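03/02/2024

What a day! I've finally started on the props for the June show and I can't stop grinning. Sheyla rang before breakfast to say the hall at Prustley is ours for both nights, all 70 seats of it, and then Morenike turned up with her carrier bags and we were off. We had toast standing up because neither of us wanted to waste time sitting down (crumbs everywhere, must hoover).

The play is Sang's kitchen farce, the one set in the boarding house, and it needs such a lovely muddle of stuff. I've been through the second act twice now with a pencil, and I laughed out loud at the soup scene both times, even though I know exactly what's coming!
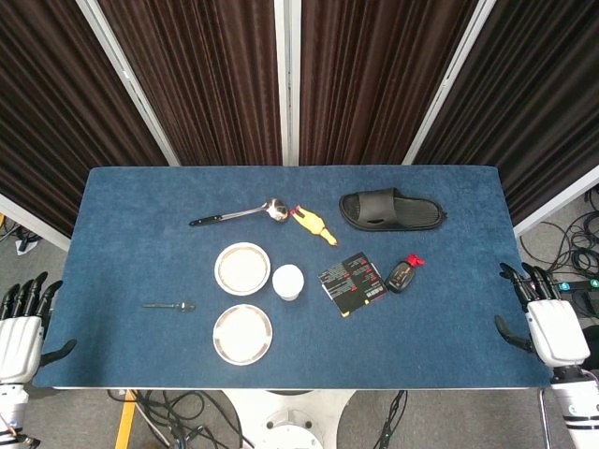
Props are my favourite part of any show, far more than the costumes, and I'd happily do nothing else. I love how a supper can turn silly with one wrong thing on the cloth. The white plates with the tan rims look just like something a fussy landlady would bring out for guests, and then there's a yellow rubber chicken lying right by the ladle! Kevin wants it to come out of the soup pot. I want it served on a plate with great ceremony. We argued for ages, very happily, and I think I'm winning. The black sandal is for the lodger to find at the end of act two, and Morenike has already worked out a marvellous shriek for it.

Still to find: a soup pot big enough for the chicken, a tray, a bell with a decent ring. Ásdís thinks her aunt in Clodunlow has a bell. Must ring her tomorrow, and ask Kevin for the rest of act three, which he has had since Christmas.

Too excited to sleep, so I'm going to read the soup scene again.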